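4.2 Beschaffung der Handgreifer: Was im Antrag stand und was auf der Rechnung
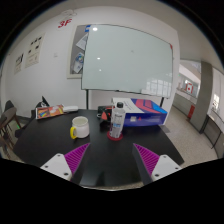

Abb. 7: Arbeitsplatz aus Sicht des Handgreifers, Finger geöffnet. Auf dem schwarzen Tisch unter anderem eine weiße Tasse mit gelbem Henkel und eine Flasche mit schwarzem Schraubverschluss.

Der Finanzplan des Teilprojekts sah für Erfassungsgeräte eine einzige Zeile vor. Sie lautete »Greifer, handgeführt, inkl. Zubehör« und stammte aus einer Zeit, in der keiner der Beteiligten je einen bestellt hatte. Das Wort »Zubehör« hat sich in der Folge als der teuerste Teil des Antrags erwiesen.

Zur Wahl standen zwei Wege. Das Komplettgerät von Hervieu sollte laut Angebot vom 28. April 2021 je Stück 4000 Euro kosten, Schulung eingeschlossen, Ersatzfinger ausdrücklich ausgeschlossen. Der Eigenbau auf Grundlage des Bausatzes Dorkby lag bei 333 Euro Materialkosten, sofern man die Arbeitszeit der Werkstatt mit null ansetzt. Genau das tut die Drittmittelverwaltung, die Werkstatt allerdings nicht. Pelkonen und Watkins haben die Montagestunden deshalb getrennt erfasst und kommen für das erste Gerät auf einen Betrag, der den Preisvorteil deutlich verkleinert, ohne ihn aufzuheben. Vom zweiten Gerät an sank der Aufwand, vermutlich auch deshalb, weil die Anleitung inzwischen jemand gelesen hatte.

Die Entscheidung fiel zugunsten des Eigenbaus. Ausschlaggebend waren die Finger. In Abb. 7 sind die gerippten Auflagen beider Finger zu erkennen, dazu die weißen Trägerplatten mit ihren Schraubenlöchern. Wir führen die Auflagen im Budget als Verbrauchsmaterial und setzen je Satz 90 Betriebsstunden an. Diese Zahl ist eine Planungsgröße und keine Messung; der Lieferant Jondis nennt in seinem Datenblatt gar keine, was die Diskussion immerhin abkürzte. Alle übrigen Teile gelten als Investition und werden über die Projektlaufzeit abgeschrieben.

Weniger elegant ließ sich die Frage der Objekte lösen. Tassen, Flaschen und Kartons kommen in Beschaffungsrichtlinien als Forschungsgerät nicht vor. Ein erster Sammelantrag über 112 Euro für »Haushaltsgegenstände zur Manipulation« kam mit der Rückfrage zurück, wer hier manipuliert werden solle. Die zweite Fassung sprach von »Prüfkörpern, heterogen« und wurde ohne Anmerkung bewilligt. Wir empfehlen die Formulierung zur Nachnutzung.

Für die Raumplanung wurde auf eine eigene Messzelle verzichtet. Das Angebot der Firma Himia über eine gekapselte Zelle mit definierter Beleuchtung hätte den Posten für studentische Hilfskräfte vollständig aufgezehrt, und eine ausgeleuchtete Zelle ohne Personal liefert bekanntlich sehr gleichmäßige Daten. Gearbeitet wird an vorhandenen Tischen. Die Kosten dieser Sparsamkeit tauchen in keiner Kostenstelle auf: Die Tischplatte spiegelt, die Tafel dahinter ebenfalls, und im Hintergrund stehen Stühle. Für die angestrebte Anwendung in gewöhnlichen Innenräumen halten wir das für vertretbar. Wer metrisch exakte Rekonstruktionen braucht, sollte die Zelle einplanen und an anderer Stelle kürzen.

Unterschätzt haben wir schließlich die Lieferzeiten. Die im August bestellten Ersatzplatten trafen erst ein, als der Mittelabruf für das Haushaltsjahr geschlossen war, und mussten auf das Folgejahr umgebucht werden. Escobedo und Pruitt schlagen für künftige Anträge vor, Geräte und Ersatzteile in einer gemeinsamen Position zu beantragen und den ersten Satz Reservefinger zusammen mit dem Gerät zu bestellen. Die entsprechend überarbeitete Kalkulationsvorlage findet sich in Anhang C, die Zeile »Zubehör« ist darin entfallen.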